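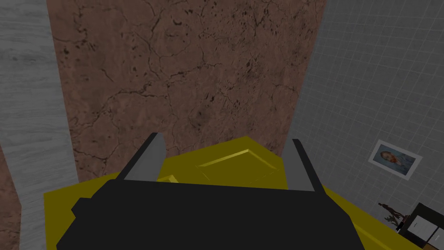
I've been grumpy about our collision checker since April, so bear with me. We run household manipulation jobs in simulation at Vurnmont (fetch this, open that, don't hit the furniture), and for most of the spring our safety report came back spotless. 1,359 runs, zero unsafe contacts! I put that number on a slide. I was proud of that slide.

Then one of the newer people replayed a run at quarter speed and watched an elbow sail straight through a door. No stop, no warning, a lovely green tick at the end. The contact check had been muted for doors back when the hinge was jittering, and the setting rode along into every build after that. The Mendholm release had it, and so did the one we sent to the Stulness lab.

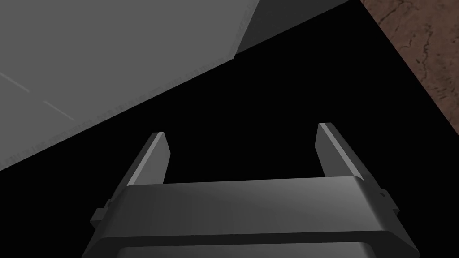
A muted check isn't a pass

My colleagues mostly call this a config bug. Sure, it was one, and the fix took 12 minutes. But I reckon the real fault is in how we score things. If a safety check is off, the run should come back grey, or blank, or with a rude noise, anything but green. We coloured it green and then every one of us believed the colour, me more than most.

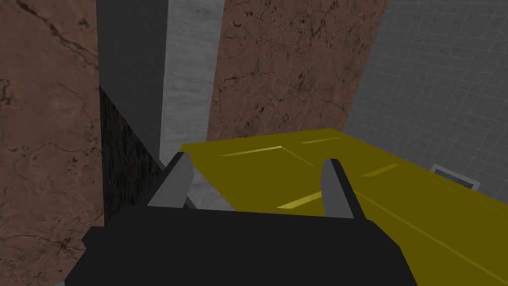
The other thing that bugs me is how much of our attention goes to the fingertips. All our best monitoring lives at the gripper, and I get why, it's where the task is. You look past two open fingers at a big mustard-yellow panel with a tiled wall behind it and think, yep, that's the job, watch that bit. Meanwhile there's a whole arm back there, elbow and all, and our checks on it were thin even before somebody muted the door.

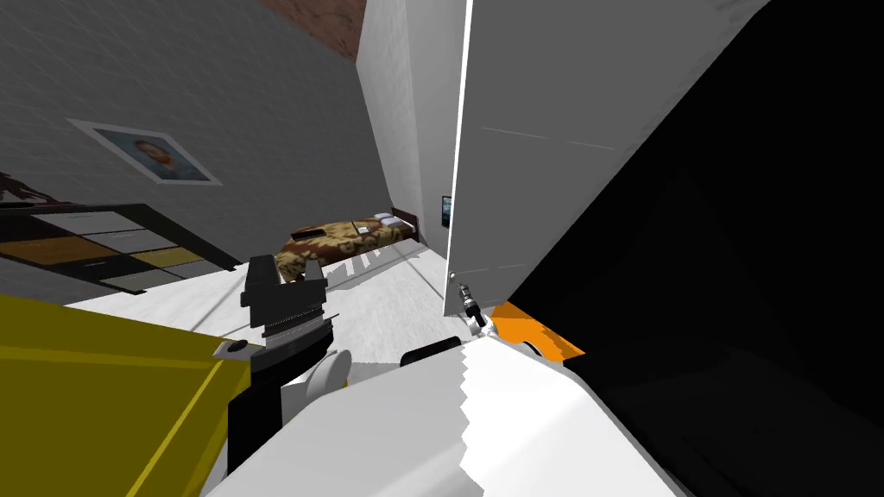
Room-wide views ought to be part of every safety review, and I'd happily hold up a release over it. A wider look puts both arms in with the bed, the drawers and that great big white door swung open, and you start asking about clearances straight away. I asked for 8 replays per build to be reviewed like this, by a person, with a cup of tea if they want one. I was offered 4. I'm still arguing for the other half, and the slide has been deleted.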